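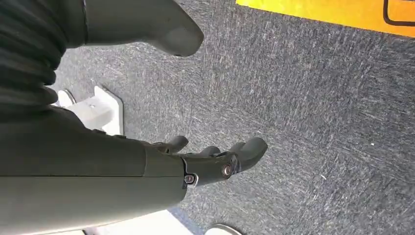

*By the teaching staff of the Hornum School of Interior Trades*

# Chapter 4: Floors That People Walk On

Before a floor is chosen, somebody must ask who will walk on it. The question sounds simple, but many bad floors begin with a good sample in a showroom, where the light is strong and only clean shoes pass by. In this chapter we study textile floor coverings for offices, schools and public rooms. Wood and stone come later, in Chapter 7.

A carpet has two parts that the student must learn to judge separately. The pile is the part we see and touch. The backing is the part that holds the pile and lies against the subfloor. A strong pile on a weak backing will open at the seams, and a good backing can not save a pile that is too soft for the traffic. When you visit a building, ask to see a loose corner – there is nearly always one under a radiator or behind a door – and look at both.

## 4.1 Loop pile and cut pile

In loop pile, the yarn goes up from the backing and returns to it without being cut. The surface is firm, and chairs roll over it easily. Its weakness is the snag: one pulled loop can run along a whole row. In cut pile, the top of each loop is opened, so the yarn stands free. It feels softer, but it shows footprints and the paths between desks become flat.

Color matters more than beginners expect. Very dark carpet shows lint, very light carpet shows soil, and middle tones with some texture forgive both. This is one reason why gray is so common in workplaces, even where the client asked at first for something more cheerful.

## 4.2 The case of the Bruderano library

The town library in Bruderano has 3000 square meters of floor on two levels. The first plan, by the firm Mertens, used cut pile everywhere. After 11 months the entrance zone was worn, while the reading rooms looked like new. The replacement plan divided the building by traffic: a coarse mat at the doors, loop pile tiles in the passages, and the old carpet kept in the reading rooms. The tiles came from a single production lot made in Trosora, and a reserve was stored in the basement for repairs.

Keep this case near you as you read Section 4.3, where we learn to draw a traffic map. You will need a floor plan of a building you know well, a soft pencil and an eraser.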